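Bread notebook, September, morning
Staling of the rye loaf, continued from the last page

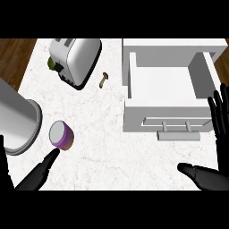 Your slices are too thin to say anything about staling, a colleague wrote in the margin of my last entry, and the crust is drying before the crumb has time to become firm. I read this remark twice and I think it is fair. I was cutting thin so that one loaf would serve for all the tests, which was economical but a bad idea. From today I cut thicker, and I leave the loaf whole until the moment of testing.

The same remark also asked if I am sure that firm and dry are two different things in my notes. I looked back, and I must admit that in the first pages I used the words as if they were the same. A loaf closed in a bag can become quite firm and still hold nearly all its water. From this page on I write "firm" only for what I feel with the thumb, and "dry" only for what the scale shows as lost weight. If I mix them again, please put a mark in the margin.

Loaves on the shelf today

Two loaves with the Sterex rye flour, baked yesterday evening in the small oven. Three loaves with the Villanueva flour from the same evening, but from the lower rack, and they have a darker bottom. I would have preferred to have all of them on one rack, but the small oven does not permit it. Next time I will change the racks halfway through and write the time of the change.

The Villanueva flour takes more water than it says on the sack. The dough was stiff when I started, and I added water with a spoon until it felt like the dough of the other batch. I did not weigh these spoons. This is a fault, and it means that the two batches can't be compared as strictly as I had planned. I still keep the loaves, as it would be a pity to throw them out, and the comparison between bag and cloth inside one batch stays good.

Storage

One Sterex loaf is in a plastic bag, closed with a clip. The other is in a linen cloth, inside the drawer. For the Villanueva loaves it is bag, cloth, and one in the Brerkeo bread box with the lid fully down. The box has a small smell from the cleaning. I wiped it again with vinegar water and left it open during the night, and this morning I could notice the smell only with my nose right inside. I will write it down if the bread takes the flavour.

I did not put any loaf in the refrigerator this time. We know already from the earlier pages that it becomes firm faster there, and I need the space for the starter.

Feeling and tasting

First slice from each loaf, after lunch. I pressed the centre with the thumb and looked how quickly it came back.

Sterex, bag: soft, comes back quickly, crust has already lost its crackle and bends like leather. Taste sour and clean.
Sterex, cloth: crust still good, crumb a little firmer close to the crust. I liked this one best for eating with butter.
Villanueva, bag: soft but slightly sticky on the knife. Possibly it was underbaked in the middle, and I will not blame the bag for it.
Villanueva, cloth: same stickiness but less. The cut face is dull and somewhat grey.
Villanueva, box: between the two others in everything. No vinegar in the taste.

The stickiness bothers me. I cut the bag loaf further to see, and there is a denser line near the bottom, thin as a pencil stroke. It could be the added water, or it could be that I cut the loaf when it was still a bit warm inside. I remember that I was impatient with this one. I wrote no time for the cooling, so I can't decide.

Refreshing by heat

This part I wanted to do for a long time. Everybody says that old bread becomes young again when it is heated, and in my experience it is true for a short while. I took slices from the older Wuvance loaf which was left over from the last trial and had become very firm. It is the reference loaf, and it has a milder flavour, so it is easy to notice changes in it.

I warmed the slices until the surface was pale gold, no darker. The inside became soft and elastic, and the smell was much stronger than I expected from such an old loaf. Then I put a slice on the rack and pressed it again after 60 minutes. It was firmer than before warming, and the edge was hard enough to scratch. So the heat gives the softness back for one meal, and the bread should be eaten at once. I would not warm a whole loaf if only half of it will be eaten.

For toasting, the firm bread was clearly better than the fresh. Fresh rye becomes gummy inside when the outside takes colour. The old slice had an even colour and a thin crunch, and it held jam without getting wet through. I ate more of it than the test required.

A note about the knife: the long one must be sharpened. It pulls the crumb on the last third of the slice, and with the sticky loaf it made a tear that looks like a baking fault. I nearly wrote it down as one.

To do

Weigh the added water, also if it is only a spoon.
Write the cooling time of every loaf on the paper tag.
Move the bread box away from the window, as the sun reaches it in the afternoon.
Ask for a second sack of the Villanueva, if possible from a different milling.
Keep the heel of the Sterex cloth loaf for crumbs in the next dough. I soaked the heel of the bag loaf already and it is in the blue bowl, covered, please do not empty it.

Evening addition: pressed all loaves again before going home. No change that I can trust, except the Sterex in cloth, which is a little firmer at the cut face. I turned it with the cut face down on the board and covered it again.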